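Folasade Okafor
2025-02-15

1/ A few people asked how we keep the spare room warm enough to sleep in without running the heating all night. Long answer, so it's a thread.

2/ The room is at the back, over the passage, with two outside walls. My sister's boy Olumide has it when he stays, and my mum has it at Easter. In February it is the coldest room in the house by a long way.

3/ First winter we had an oil heater in there from teatime until morning. It did the job, but I didn't like the bill and I didn't like it being on while a child was asleep. It now goes on for an hour before bed and then it's switched off at the wall.

4/ What made the most difference was moving the bed. It used to be pushed into the outside corner. We pulled it across to the inside wall and left a gap at the head. Free, took 15 minutes, and I wish we'd done it the first year.

5/ Second was the floor. Bare boards with gaps you could lose a pencil in. We filled the worst ones and put down an old rug from the landing with a felt underlay beneath it. The underlay was the only thing we paid for.

6/ Curtains next. The ones in there were unlined and stopped at the sill, so I bought a lined pair second-hand and let the hems down. They get drawn as soon as the light goes. If you leave it until bedtime you've already lost the heat.

7/ Then bedding. I used to buy one very thick duvet and hope. Layers work better for us. Cotton sheet, fleece, quilt, and a spare blanket within reach. A child who gets too hot will kick off a whole duvet and wake up freezing at four. 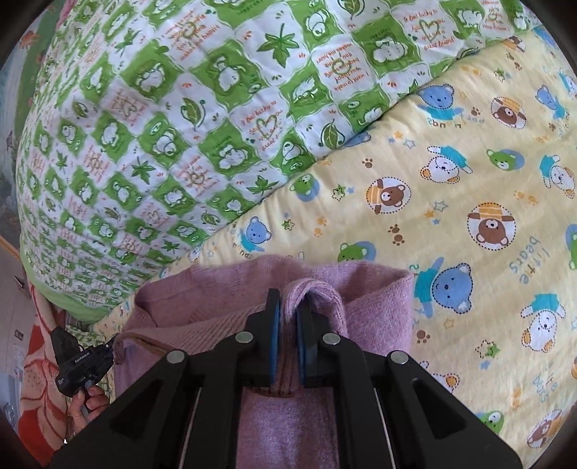 Pink fleece, bear sheet, and the green and white quilt rolled up behind.

8/ On fleece: cheap ones are fine. Wash cool, no softener, keep them out of the tumble dryer. Ours have had years of use and the only one that went bobbly was the one I dried on high.

9/ On quilts: air them. Every morning the bedding gets turned right back for an hour before anyone makes the bed. My mum did this and I thought it was fussiness. A bed made up straight away holds the damp from the night, and damp bedding feels cold however thick it is.

10/ Which brings me to damp in general. We had black spots behind the wardrobe. Wiped them off, moved the wardrobe forward by 6 inches, and the window gets opened for a bit each morning even when it's frosty. No spots so far this winter.

11/ Things I wouldn't bother with again: the clip-on draught strip for the door (fell off twice), and the film you shrink on to the window with a hairdryer. Tayla Brunton swears by the film. Mine wrinkled and I could hear it flapping.

12/ Hot water bottle goes in before the child does, down by the feet, and comes out when he gets in.

13/ Still to sort: the loft hatch is right outside that bedroom door and there's a draught off it. Sombat has offered to have a look at it with me. If anyone has fitted one of the insulated ones themselves, let me know how you got on and what it cost.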